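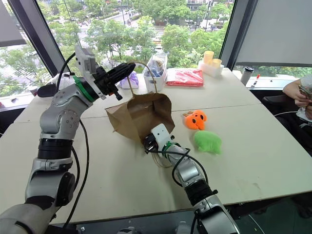 Paper bag on its side, orange and green plush at right.

Small paper gift bags that will not stand up while you fill them

5 min read

Search questions, topics, members

tablesedge_prilley
Posted May 15, 2024 in Packing and Wrapping

I am putting together favor bags for the Prilley street fair in July, and I've been beaten by a paper bag. Several paper bags, but one at a time, so it feels personal.

They are plain brown kraft, the small kind with a handle on each side, bought flat in a bundle from Pomura. Each one gets a couple of little soft toys, mostly orange and green because that was what the clearance bin had. The whole load weighs about as much as a sandwich. You would think a bag could manage.

What happens is this. I open the bag and stand it up. I turn to pick up the first toy and the bag lies down. I stand it up again, hold it by one handle and drop the toy in, and the bag leans toward whichever side I'm holding, as though it has something to tell me. Then I let go, it tips, and its mouth ends up facing me with the handles going every which way. By the third or fourth attempt the paper is so creased that it looks like I'm handing out somebody's used lunch.

I have tried laying the bag down and feeding the toys in sideways. That works until I lift it, when everything drops to one end and the bottom comes unfolded. I have tried pulling both handles apart at once, which does open it nicely.

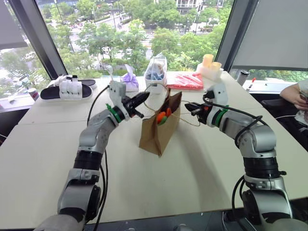
But then both hands are busy holding handles and there's nothing left to pick up a toy with. I could train the dog, I suppose. The dog has views on soft toys, though, and I don't think the fair would like the results.

When I do get one right it's a nice little bag. It stands up straight, a bit of orange and green pokes out over the rim, and I feel briefly like a competent adult. I just can't do it twice running.

So, two things. How do I get a small paper bag to stand up and stay open long enough to fill it? And is there any saving the ones I have already crumpled? I'd like to avoid buying more. I would also like to avoid putting a rock in each one, which was the suggestion I got at home.

flapjack_and_twine
Replied the same evening

I used to pack orders at the gift counter at Drerneck, and I have stood up more paper bags than I care to think about. Your trouble is almost certainly in the bottom.

A bag like that is folded flat at the factory, and the base is folded up against one side. When you open the top, the base comes down partway and stops. It looks open. It's lying to you. The bag is standing on a crooked flap and one edge, and the first breath of air knocks it over.

So before anything goes in:

Put your whole fist inside and press down to the table until the bottom is flat. Harder than feels polite. Go into all four corners with a knuckle.

Next, pinch the creases up the four standing edges between finger and thumb, from the bottom to the rim. That gives it legs, more or less. Most small bags have a fold running down the middle of each narrow side, and it wants to close up again. Push that out from inside and run your thumb along it.

Now fold both handles down over the outside. This is the step people skip. A handle sticking up is a lever, and if you brush it with a sleeve, over she goes. Bring them up again when the bag is full.

Then cut a piece of card to fit the base and drop it in. Cereal box is fine. It should go in with a little push, snug against the sides, print side down unless you want the guests reading about fiber. We cut ours in batches against one template, and you get quick at it. I'd do all the cards first and fill afterward, with the heavier toy at the bottom if there is a heavier one.

And stop holding the bag by the handle while you load it. Cup one hand around the outside, low down, and drop things in with the other. The handle is for the person who takes it home.

For the crumpled ones, flatten them completely, folded the way they came, and leave them under a stack of books overnight. If that doesn't do it, a cool iron with a dish towel over the paper will get most of the creases. No steam. Keep well clear of the handles and the places where they're glued on, or you'll have a different question to post. They won't come out like new. I would use them for the people who arrive late.

quiet_sharifi_lane
Replied next day

just use tissue paper

ribbonless
Replied next day

I agree with nearly all of the long answer, and I suppose with the short one too, though it could have made more of an effort.

Tissue does help, but how you put it in matters. Don't lay a neat sheet across the bottom. Scrunch one sheet into a loose ball, push it down on top of the card, and the ball presses outward on the sides and holds the mouth open for you. Then the toys sit on top of it and show above the rim, which sounds like the look you're after anyway. With light soft toys you can get away without the card if the tissue is packed firmly. I've done it both ways and I use the card if the bags have to travel in a car.

The other thing I do is never fill a bag standing alone. I did 19 of them for a shower last year, and I stood them shoulder to shoulder in a shallow cardboard box, opened every one, and went down the line. They hold each other up. Any box with sides lower than the bags will do. Mine was 11 inches wide and took two rows, with a rolled towel jammed in at the end to take up the slack. You can carry the whole lot to the fair in the same box, too, so you aren't setting them all up again on a windy table.

If your table at the fair is outdoors, I'm coming around to the rock. A flat one, under the tissue. Or a wrapped candy bar, which does the same job and gets fewer questions from parents – but check the forecast first, given that it's July.

I don't iron bags. I have hardly ironed a shirt this year and I'm not starting with those. I roll the top inch of the rim outward, like a cuff, and it hides the worst of the crumpling and stiffens the opening at the same time. It only works if the handles are attached low enough to leave you the room, so try it on your ugliest bag first.

tablesedge_prilley
Replied two days later

It was the bottom. I had been standing them on the flap the entire time.

Fist, corners, card, handles down. I did a whole row last night in the lid of a storage tub and only one fell over, and that one I had cut the card too big for and it bulged. The cuff is a no on mine, the handles are glued too near the top. The ironing went fairly well on the first bag and I got cocky on the second, and we won't discuss where the handle used to be.

Keeping the tissue. Still thinking about the candy bar. The rock's supporter at home has been told that someone on the internet agreed with him, and now I have to live with that.

This site uses cookies to remember your settings and keep you signed in. Accept all – Manage choices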